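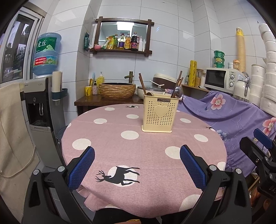 Besteckkorb (Küche)

Der Besteckkorb, bei uns zu Hause immer nur "der Köcher", ist ein offener Behälter, in dem Essstäbchen, Kellen und anderes langes Küchenzeug aufrecht stehen. Ich schreibe diesen Eintrag für unser kleines Haushaltslexikon, weil ich ohne so ein Ding gar nicht mehr kochen mag!

Formen und Material

Es gibt ihn aus Keramik, Metall, Holz und Kunststoff. Der cremegelbe mit dem Schildchen "JIANHAO" ist aus Kunststoff, oben etwas weiter, unten mit ausgestelltem Fuß, und hat lauter winzige Herzchen als Löcher (ich bin verliebt). Löcher in der Wand sind überhaupt praktisch, da kommt Luft an die Stäbchen. Mein alter Tontopf wog 918 Gramm und hatte keine, da stand nach jedem Abwasch eine Pfütze drin.

Standort

Viele stellen ihn neben den Herd, ich finde ihn auf dem Esstisch besser, dann greift sich jeder selbst seine Stäbchen. Auf einer gewebten Decke wie der altrosa mit den schwarzen Hirschen steht er auch ganz gut, solange man die Knickfalten vorher ein bisschen glatt streicht. Rasha Hakim schwört dagegen auf die Fensterbank, darüber streiten wir seit September.

Pflege

Einmal die Woche ausräumen, bei mir freitags, und mit heißem Wasser und einer Flaschenbürste durch. In kleinen Löchern setzt sich gern Kalk fest, da hilft Essig. Holzstäbchen erst trocknen lassen und dann einstellen, mit der Essseite nach oben.

Siehe auch: Abtropfgestell, Schöpfkelle, Tischdecke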